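About Us > Who We Are > Our Story

Voyle started with one folding table, a borrowed label printer and Viorica Halilović's firm belief that anything worth keeping is worth putting in the right bin. She had spent years helping relatives move house, and every time it was the same – good shirts stuffed in with the frying pans, half the cleaning things left under the sink, and somebody's favorite scarf never seen again. So she asked her old neighbor Wyn Kneath to go into business with her, and the 2 of them began sorting, folding and packing for families in the area.

These days there are 14 of us, and we still do things much the way they did at that first table. Clothes and linens get folded before anything else, by people who like folding (we do ask at the interview!). Household bits and pieces go into bins and boxes according to where they'll be wanted at the other end. We wipe down our tables between customers, and we write up a list of what went where, so you won't be opening every box you own to find a pillowcase.
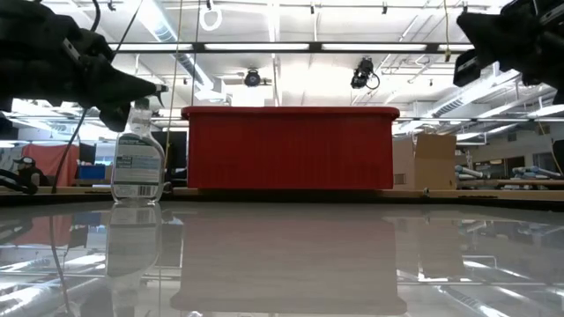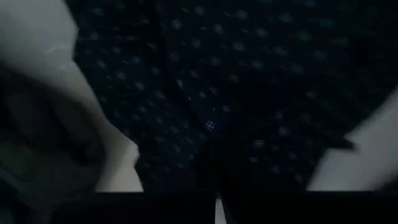 On the packing table: a spray bottle, red bin and cardboard box (first picture), and dotted navy fabric up close (second picture).

Gwawr Rosser looks after our linens and clothing, and she has strong feelings about sleeves. Myfanwy Powell runs the front desk and will be the friendly voice on the phone when you call, usually with a cup of tea going cold beside her. Viorica still takes the first visit to every new home herself whenever she can, and she's happy to sit down and talk through what you'd like to keep close by and what can wait in storage a while.

We lend out 100 bins at a time, and you're welcome to hang on to yours for 3 weeks after the move, so please don't feel you have to unpack everything the first night. If you'd like to see how we work before you book, come by in the morning, when the tables are busiest and Wyn has usually just put the coffee on. We'd love to meet you.

Page last updated: November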